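PRESS RELEASE
For immediate release

Nastden Park to open Filali Kitchen, a family restaurant with a travelling storyteller, in September

New table service venue will have 80 seats beside the lake and takes the place of the old Boathouse Grill

Nastden Park has announced that a new restaurant, Filali Kitchen, will open to guests this September. It stands on the lake side of the park, between the Lantern Carousel and the station of the little railway, and it will serve lunch and dinner every day the park is open.

Filali Kitchen is the first table service restaurant which the park has opened since the hotel was built. Until now, families who wanted to sit down and be served during their visit had to go out through the main gate and walk to the hotel, and then come back in again. Many guests wrote to the park about this, and their letters were an important part of the decision.

The restaurant was designed by the park's own team together with Zavau, a studio which has worked on hotels and cafés in several seaside towns. The kitchen will be run by Nuklow, the catering company that already looks after the park's bakery and the two ice cream kiosks. 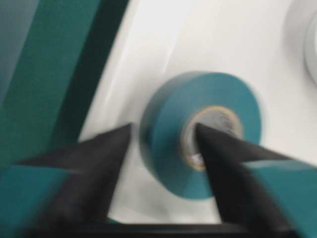

Do guests need a park ticket to eat at Filali Kitchen?
A valid park ticket or annual pass is needed at all times, as the restaurant is inside the gates and has no entrance from the road. Hotel guests who have a two-day ticket can use it on either day for lunch or dinner.

A room built around a story

The story of the restaurant is simple and is meant for children as well as for their parents. A traveller named Filali came to the lake with a cart full of spices, liked the view, and decided to stay and cook. Guests enter through the traveller's front garden, pass under a painted gate and come into a long dining room with windows on the water.

During each meal the storyteller goes from table to table and tells one short chapter of the journey. There are seven chapters in total, so a family who comes back another day will probably hear a different one. The storyteller doesn't use a microphone, and the tables at the far end of the room are kept quieter for guests who prefer to eat without a visit. Please ask for these tables when booking.

In the afternoon, between lunch and dinner, the room will be open for tea and cakes only. The storyteller doesn't appear at this time.

The menu

The menu is made of dishes to share, brought to the middle of the table. Guests choose one large dish for every two people and as many small plates as they wish. Among the large dishes are slow-cooked lamb with apricots, baked fish with lemon and green olives, and a vegetable stew with chickpeas which is vegan. The small plates include carrot salad with cumin, warm flat bread, fried potatoes with herbs and a bean dip that the kitchen makes every morning.

For children there is a smaller menu with grilled chicken, plain rice or buttered noodles, and cut fruit. Children may also order half portions of anything on the main menu for half of the price.
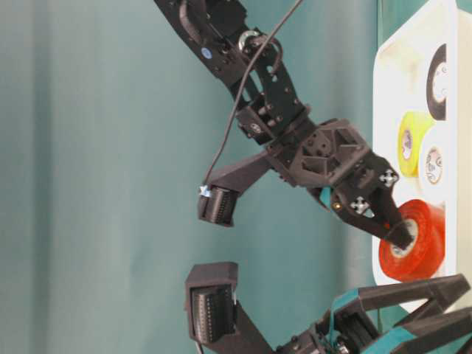 Desserts are ordered at the start of the meal, as some of them need time in the oven. The orange cake comes from the park's bakery, where it has been on sale for many seasons, and it will be served here with cream and a little honey. There is also a rice pudding, a plate of dates and nuts, and two flavours of ice cream which will change with the month.

Guests with allergies are asked to say so when they book and again when they sit down. A printed list of ingredients is kept at the door, and a cook can come to the table to talk about it. The kitchen uses nuts and sesame every day and can't promise that any dish is fully free from them.

Drinks include mint tea, home-made lemonade, coffee and a short list of wine and beer. Tap water is free and is brought to every table.

Booking and arrival

Bookings will open on a Friday in August at 9 a.m., on the park's website and by telephone. Holders of an annual pass can book from the Wednesday of the same week. Tables can be reserved up to 45 days before the visit, and hotel guests may book all the meals of their stay in one call.

A part of the tables will be kept each day for guests who come without a booking. These will be given at the door, in order of arrival, from 11.30 a.m. for lunch and from 5 p.m. for dinner. The park's experience with other venues is that rainy days are the busiest for indoor places, so guests without a booking are advised to come early when the weather is poor.

A booking may be changed or cancelled without cost until the evening before. Groups of more than ten people should telephone, as the website can't join two tables together.
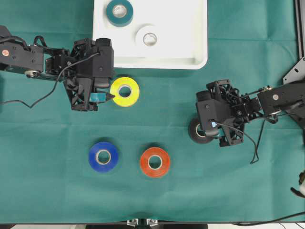 Access and families

The whole restaurant is on one level and the front garden has a ramp. High chairs can be asked for at the door. Pushchairs are left in a covered place beside the garden, but a sleeping child may of course stay in the pushchair next to the table. There is a changing room for babies, with a chair for feeding, and the accessible toilet is reached from inside the dining room.

Menus in large print and in four languages will be available. Assistance dogs are welcome in the dining room and on the terrace.

The terrace has a small number of tables and can't be booked. It will be open when the weather allows it, and the evening parade of boats can be seen from there — this was also the favourite place of many guests of the old Boathouse Grill.

What happens to the Boathouse Grill

The Boathouse Grill closed at the end of last season. Its counter service has moved to the market square, where the same burgers and the same fish and chips are sold from the building next to the post office. The wooden sign of the grill was cleaned and repaired and now hangs in the station of the little railway.

All the people who worked at the Boathouse Grill were offered a place either in the market square or at Filali Kitchen. The new restaurant is still looking for cooks, waiters and one more storyteller. Information about these positions can be found on the jobs page of the park's website.

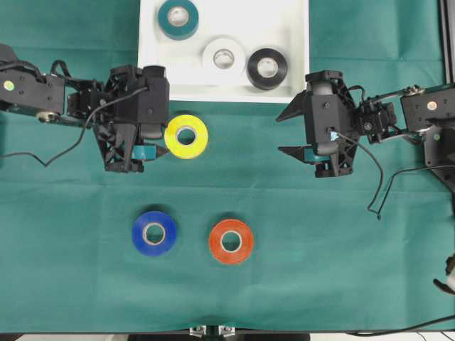
Preview evenings

Before the opening, the park will hold preview evenings for holders of an annual pass. Guests at these evenings will eat from a shorter menu at a lower price, and they will be asked to fill in a card with their opinion of the food, the service and the noise in the room. Places will be given by a draw, and members will receive a message with the details in the month before. The park is sorry that it can't offer a place to everybody who asks.

Journalists and writers of travel and family websites are invited to a separate lunch. Please write to the press office and say for which publication you work, and if you have any needs regarding food.

About Nastden Park

Nastden Park is a family theme park with rides, gardens, a lake and a hotel. On a full summer day it receives 4,000 guests. The park is open from spring until the end of the autumn holidays, and again on the weekends before Christmas.

Press contact
Nastden Park Press Office
Open Monday to Friday, 9 a.m. to 5 p.m.
Menus, plans of the dining room and further information can be sent on request.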